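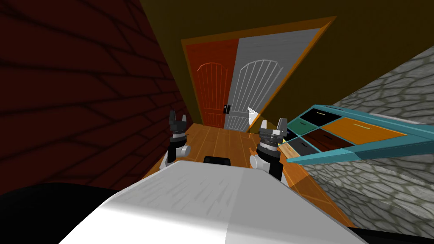
Stories > Short fiction > The Door Rule

We use cookies to remember your reading settings. Accept or manage your choices.

The Door Rule

The rule was number 13 in the handbook, and it had only one line. Before a robot passes a door, it must stop and ask.

Hatem Metwally had not written it. He had come to Raritz when the handbook was already old, and his job was to test the rules in simulation before the machines went to the buildings in Hustport. In the simulation he could make any hallway he liked. He had made one with a brick wall on one side and cobblestones on the other, and at the end a double door, one leaf reddish and one leaf pale. There was a cabinet with drawers of different colours. His chief, Mrs El Fassi, asked him once if he knew a house where every drawer had its own colour.

"My grandmother's," he said. It was not true, but she was satisfied.

On 7 Mar 2018 he was at run 1054. The robot had both grippers up, pointing to the double door, and it had asked. The question stood in the small window at the side of his screen: May I pass?

Hatem had his tea in his hand. The handbook said the operator must answer in 30 seconds, and if no answer comes, the robot stays where it is. He had answered yes so many times that his finger knew the key. This time he put the cup down and waited, to see what the waiting looked like.

It did not look like much. The fingers did not close. Thirty seconds went by on the clock and the window changed to: No answer. I stay.

He wrote this in the log. Then he wrote the question that had been in his head since the morning. For how long?

The handbook did not say. He read rule 13 again, and then 12 and 14, which were about stairs and about wet floors. He telephoned to Grernico, the firm that had made the first handbook, and spoke with a man who was very polite.

"It stays until somebody answers," said the man.

"And if the operator has gone home?"

"Then there should be another operator."

"And if there is a person behind the door who needs to come out?"

The man was silent for a moment. Hatem could hear a printer working. "The robot is in front of the door?"

"In the middle of the hallway. It is narrow."

"You should send us that in writing," said the man.

So he wrote it. He was slow with letters, because he always wanted to be correct, and he put the drawing of the hallway with the measures on it. He asked for two additions. The robot should stop at one side, and not in the middle. And after 400 seconds without an answer it should go back the way it came, slowly, and tell someone that it had done so.

Mrs El Fassi read it standing behind his chair.

"Why 400?" she asked.

"I tried how long I could stand in front of a closed door myself. Downstairs, at the archive. After this time I felt foolish and went back."

"That is not a method."

"No," said Hatem. "But I wrote in the letter that it needs a better one."

She took his pen and crossed out the word "slowly". In its place she put a speed, the same one that rule 9 used for corridors with people. She crossed out "someone" also, and wrote "the operator on duty". Then she gave back the pen and signed under his name.

When she had gone he returned to the screen. The robot was still waiting, and its message was still in the window. He could close the run now and nothing would be lost, the log was complete. He looked for a while at the pale leaf of the door, where he had put the small black handle. He had never built anything behind it. In all the runs the test had ended at the door, so there had been no need.

He opened the editor and began to make a room. He gave it a window first, then a table, and then, after some thought — a chair with a person sitting on it, who might at some moment want to come out.

Outside it was getting dark over the yard. He saved the room and started run 1055.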